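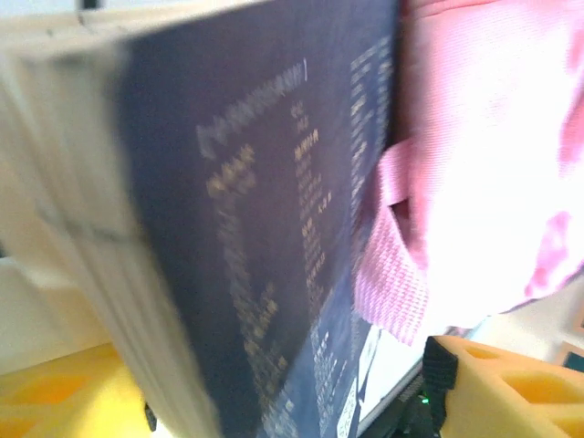 The dictionary, with the pink bag behind it. Blurred, but the thickness of the page block is clear.

Packing a very thick hardback in a child's fabric backpack without wrecking the spine

Posted by Zdenka Jurić, April 15, 2025
In: Books and paper > Storage and transport

I have a hardback reference book, navy cover with gold lettering, that has to travel twice a week between home and a Saturday language class. It goes in a soft pink backpack together with a picture book and various small items. The bag has no frame and no internal divider. The back panel is a single layer of fabric with thin foam behind it.

The hardback is 62 mm thick and weighs almost 2 kg. The picture book is thin and light. The problem is as follows.

If I put the hardback in first, spine down, it falls forward as soon as the bag is lifted and the lower corners push into the front panel. If I put it in spine up, the page block hangs from the covers. I have read that this is bad for the binding, and there is already a small gap opening at the top of the spine on the inside. If I lay it flat across the bottom, it fits only with the bag bulging at the sides, and then everything else sits on top of it and slides about.

There is also a class library sticker on the cover which I am not allowed to remove or cover, so a permanent book jacket is out unless it is clear.

What I would like to know:

Which way up should a book of this thickness travel in a soft bag?
Is it worth adding a stiffener, and if so, of what material?
Does the picture book go in front of it or behind it?

I would prefer not to buy another bag. This one was chosen by its owner, who is six. 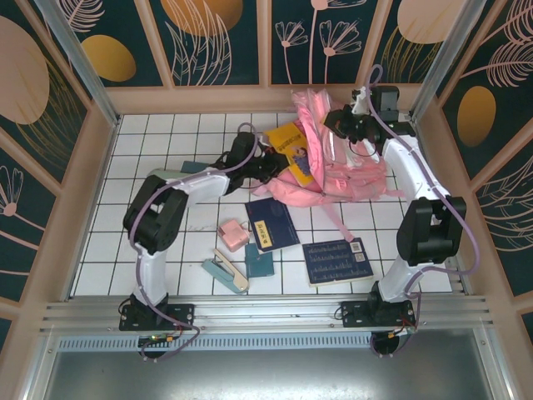

Contents out on the tiles before repacking: backpack at the back, yellow picture book beside it, dark blue book nearer the front.

Olumide Effiong

I repaired bindings for a school supplier for some years, so I will take the points in order.

Orientation. For a heavy case-bound book the load should be carried by the bottom edges of the boards, with the book upright as it would stand on a shelf, spine to one side. In a case binding the page block is a few millimetres shorter than the boards, so even standing upright it hangs slightly from the joints. On a shelf this takes years to show. In a bag being put down on a hard floor it takes months. The gap you describe at the top of the spine is the usual first sign. The block is pulling forward and down, away from the case.

Spine down is the second best option. The block is then supported along the full length of the spine, but the book needs something on both sides to keep it shut. Spine up, resting on the fore-edge, is the worst of the three and you should stop doing it today.

The cure for the hanging block is a text block support. Cut a strip of acid-free board to the thickness of the pages only, excluding the covers, and as long as the book is wide, less a few millimetres. Build it up in layers until it fills the space under the pages when the book stands upright. It must not lift the boards off the surface. Hold it in place by wrapping the whole book in a simple sling of thin card, open at the top. The sling comes off in class, so your sticker is neither covered permanently nor touched by adhesive.

Stiffener. Yes. Corrugated plastic sheet, 4 mm, cut to the inside of the back panel with the corners rounded. Cardboard will do for a trial but it creases across the middle as soon as the bag is sat on. Run the flutes vertically. If they run across the bag the sheet will fold along them. Tape the cut edges, as they are sharp enough to wear through lining fabric.

Position. Hardback against the stiffener, picture book in front of it with its cover facing outwards, small items in front of that. The heavy item goes closest to the wearer's back. Picture books have thin joints and the corners go first, so slide it into a plastic document wallet if you have one of a suitable size.

On the existing gap: if the endpaper is intact and only standing away from the board, leave it alone until the book is no longer travelling. If the paper has split, it wants a hinge repair with Japanese tissue and wheat paste. As it appears to belong to the class, ask them first. Do not use clear sticky tape under any circumstances. It yellows, the adhesive migrates into the paper, and it cannot be removed cleanly afterwards.

Genivaldo Siqueira

just use a towel. roll it up and jam it down the front of the book so it cant tip. we did this with a big bible for years and it was fine

also 2 kg is a lot for a six year old, why not carry it yourself

Cristóbal Huenchumán

Agree with Olumide on nearly everything, with one correction and some practical notes.

The correction concerns the plastic sheet. In a bag without a frame, a sheet cut to the full height of the back panel will stand proud when the zip is closed and put a point load on the zip tape at the top corners. Cut it 40 mm short. The book does not need support above its own height.

Soft bags also sag at the base, so an upright book ends up standing in a hollow and rocks. A second piece of the same sheet laid flat in the bottom solves this. Join the two with a strip of cloth tape along the inside of the corner so that they fold like a hinge. The whole thing then lifts out when the bag needs washing.

I have used a ready-made insert of this type, sold as the Skallow base panel. It is decent but comes in one size, and I had to trim it with a craft knife. The Korno one has a fabric cover and is too thick for a child's bag. Making your own costs next to nothing if a sign shop will let you have an offcut.

The towel works for keeping the book from tipping. It does nothing for the page block, and it takes up the space the picture book needs.

Shorten the shoulder straps as well. If the bag hangs low it swings, and the book shifts with every step whatever has been put round it. The top of the bag should be level with the shoulders. Any loose strap end can be folded back on itself and held with a couple of stitches, which also stops it catching in the zip.

Zdenka Jurić

Thank you. I have made the two-piece panel from an offcut and a trial sling from cereal box card. With the base piece in place the book stands without falling forward. The endpaper is not split as far as I can tell, so I will leave the gap as it is and mention it to the teacher.

Genivaldo - I do carry it as far as the door. After that I am overruled.

I will replace the card with proper board once I have found some in a small enough quantity. If anyone knows a supplier who sells single sheets, please add it below.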